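Plorno counter set - readme

last edit September 24, 2023, L.P.

What it is
Pictures of one kitchen counter, the toaster end, plus a plain text list of what's kept on it and where. Started as a way to settle what lives on the worktop and what goes back in a cupboard. Grew a bit. Other kitchens are in their own folders (Homwood, Lashari), don't mix them, the naming is different and I haven't got round to fixing it.

What's in the folder
pictures/ - 658 files, all the Plorno counter
labels.csv - 1,515 rows, one row per thing per picture
names.txt - the words we allow for things, see below
old/ - March version. Leave alone, only kept so the old numbers can be checked

Words we use
toaster = the two-slot one. Never the other one.
toaster oven = the boxy steel one with the long handle. Was "mini oven" in the March version, both words turn up in old/ so watch for that.
board = chopping board, any. Groove or no groove doesn't matter.
drawers = the little wooden unit. One label for the whole unit, handle included, don't label the handle on its own.
cereal = box or jar. Yes I know. Split them with the second column, cereal/box and cereal/jar.
back row = anything stood along the tiles. If you can't tell what a thing is put back row/unknown and move on, dont guess.
kettle = whole kettle or just a bit of it showing.

Labelling rules, quick
- label it if you can see enough to name it
- half a thing still gets a row, put "part" in column 4
- cords and plugs: skip
- tiles and worktop: skip, same all the way through
- jar contents go in notes if you can see them, not as their own row
- brand names only if readable. Half a word on a bottle isn't readable.

Known problems
Steel throws reflections, a few rows were wrongly made from those. Took out the ones I found.
Small glass things in the back row are patchy, sometimes labelled dish, sometimes jar. Needs a second pass.
Board gets moved about and has its angle in notes for the first 100 pictures only. I stopped after that, too slow.
Wooden spoon is sometimes its own row and sometimes lumped in with the crock. Should be its own row.
Spelling in notes is all over the place, sorry.

Changes since March
mini oven renamed
lids now labelled seperately from whatever they belong to
cereal split in two

Sample pictures
Toaster, toaster oven and board are in all of these.
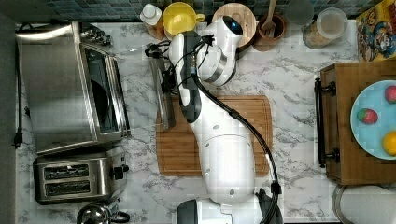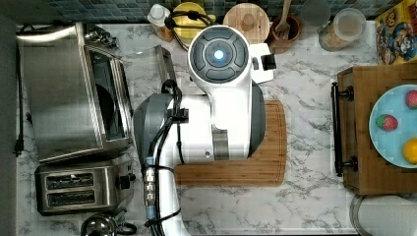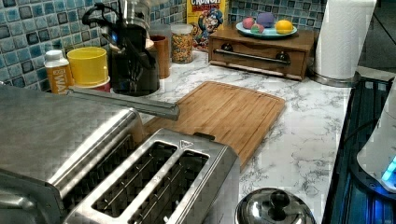

Photos: Lumturie Pavlović / Casex

Third one is a good test for cereal, jar and box are both there and want a row each. Jar notes for it: red, yellow, green, purple. In the second the kettle is only a lid, so "part". First one has a long steel utensil on the board, goes down as utensil/unknown until someone decides between spatula and knife.

Using it
Fine to use for kitchen lists, labelling practice, storage planning, that sort of thing. Keep the credit line with the pictures. Don't use the row counts to say how often people make toast, it's one counter.

Corrections
Send the file number and the row, one line each. No need to send the whole csv back, I can't merge them. Lumturie does the Plorno fixes in batches so a row may stay wrong for a while after you've reported it.

To do
second pass on glass
finish names.txt (missing crock, tray)
same layout for Homwood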